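Equipment Review: Trillow Two-Arm Training Kit
Reviewed for the Yousafzai Student Robotics Program
Prepared by Margit Juhász, program coordinator
4/17/22

The Yousafzai program purchased the Trillow kit for its household tasks unit, in which students teach a two-armed robot to complete ordinary chores at a table. This review is intended for schools and clubs considering the same purchase. It reflects one full term of use by a class of 10 students, under the direction of instructor Quang Bùi.

Contents and setup
The kit consists of a set of task cards, a printed workbook of 109 pages, and a software license for recording and replaying student demonstrations. The robot is not included. Schools must supply their own, along with a table and everyday items such as cups, cloths and trays. Installation took two class periods. The software located both arms on the first attempt, but one gripper had to be calibrated again after an update, and the steps for doing so appear only in an appendix.

Classroom use
The workbook is clearly written and assumes no earlier programming experience. Early lessons cover reaching and grasping. Later lessons ask students to plan a complete chore, record it several times, and compare the results. Students completed 51 recorded runs in the wiping lesson, more than in any other part of the course. Mr. Bùi found that the lesson led to useful discussion of where a cloth should be grasped and which arm should move first.

The scoring sheet is less satisfactory. It awards full marks when the cloth passes over a spill, whether or not any liquid remains. The program replaced it with a sheet of its own, which also records the condition of the table at the end of a run. Instructors should plan for this in advance.

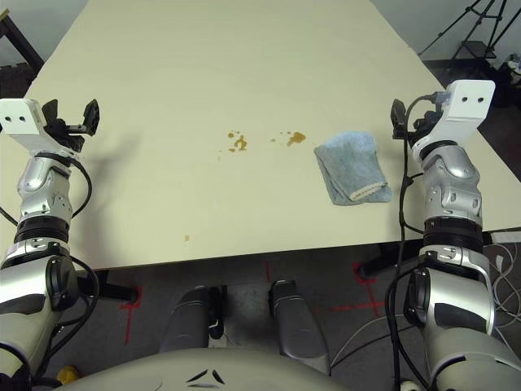
Wiping lesson: two spills on the tabletop, with the folded blue towel beside the right gripper.

Reliability and support
The recording software stopped unexpectedly on several occasions when students saved long runs. No saved work was lost, but the time taken to restart was a concern in a short class period. Error 3109, the message displayed in each case, is not listed in the workbook. Trillow's support office replied to both of our inquiries and supplied a corrected version, which has performed well to date.

Recommendation
The program recommends the kit for high school classes and supervised clubs that already have access to a suitable robot. It is less appropriate for competition teams, as the software does not allow students to adjust arm speed within a run. The license is renewed each June, and the annual fee should be included in the equipment budget.

Overall rating: 4 out of 5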